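Workbench notebook – Sedona cell
15th March
Remote teaching, block pushing on the maple board

Purpose of the session: to record teleoperated pushing demonstrations for the Jinell set, using the rod tool, and to settle the operator instructions before the next batch. The January batch was taken with the earlier hand controller and is kept in a separate folder. It should not be merged with the present one until the timing question at the end of this entry is closed.

Setup. Board fastened to the breadboard table as before. Arm homed and tool offset checked against the reference corner prior to the first recording. Offset found to be 2 mm long in the vertical direction. Corrected in the configuration file and the check repeated. The old value is retained as a comment in the file. Anyone running the Carré scripts from a local copy should pull the new file first, as those scripts read the offset at launch and do not warn if it is out of date.

Speed limit at the tool tip left at 40 mm per second. The operator requested a higher limit for the long moves between pushes. This was declined for the present session. A change of limit partway through a batch would leave us with two kinds of demonstration under one label, and the training code makes no provision for that.

Task wording. The instruction sheet has been revised. The former text asked the operator to "group the blocks," and the recordings from January show several different readings of that phrase. Some operators gathered everything into one pile. Others sorted by color, and one sorted by shape. The revised sheet gives each demonstration a single short instruction, read aloud before recording begins, of the form "push the green star next to the green cylinder" or "bring the blue cube and the blue triangle together." Each instruction names the blocks by color and shape. Left and right are always given from the camera side, never from the operator's chair.
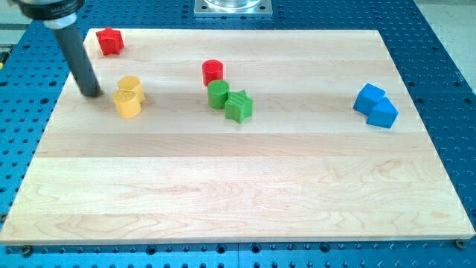

The operator is to stop as soon as the instruction is met and to raise the tool clear of the board before ending the recording. In the first run of the morning the recording was ended while the tip was still down, and the replay then began its return move from contact height. No damage to the tool or the board, but the run has been marked unusable. A lift step is now part of the sheet.

Observations on contact. Cylinders are the most difficult shape to teach by remote control. A push that is off center by a small amount sends the block away to one side, and the operator then makes a series of quick corrections which the policy copies without understanding what they were for. Better results were obtained when the operator approached slowly, paused at contact, and then pushed in one direction only. The stars are more forgiving – the tip can settle between two points and hold the block through a gentle turn. The cube behaves well if pushed on a flat face and poorly if pushed near a corner.

It was also noted that operators tend to watch the tip and lose track of the neighboring blocks. The Skevosov viewer offers a second view from above, and its use is recommended for any instruction that involves moving a block past another one.

Replay check. 4 demonstrations were selected and replayed open loop, with the blocks returned by hand to their recorded starting positions. Three finished with the blocks where the instruction asked for them. The fourth, a cylinder push, missed entirely. I attribute this to placement error at the start and not to the recording, although the two cannot be separated on the evidence available. A printed placement template would help and has been added to the parts list.

Timing. The command stream and the camera stream still disagree by a small and variable amount. Over a recording of 3000 steps the drift is large enough to see in the viewer, with the tip appearing to touch a block before the contact is logged. Short recordings are not visibly affected. Until the cause is found, long demonstrations are to be split at a natural pause, with the tool raised at each split.

Actions outstanding
Reissue the instruction sheet with the lift step and the camera-side rule for left and right.
Print the placement template and repeat the failed cylinder replay.
Log both clocks at the start and end of every recording.
Confirm with the Jinell side whether runs marked unusable should be delivered or withheld.
Return to the speed limit request once the current batch is closed – if it is raised, a new batch number is required.

Arm parked and power to the cell isolated at the end of the session. Recordings copied to the shared drive. Local copies to be kept until the transfer has been verified.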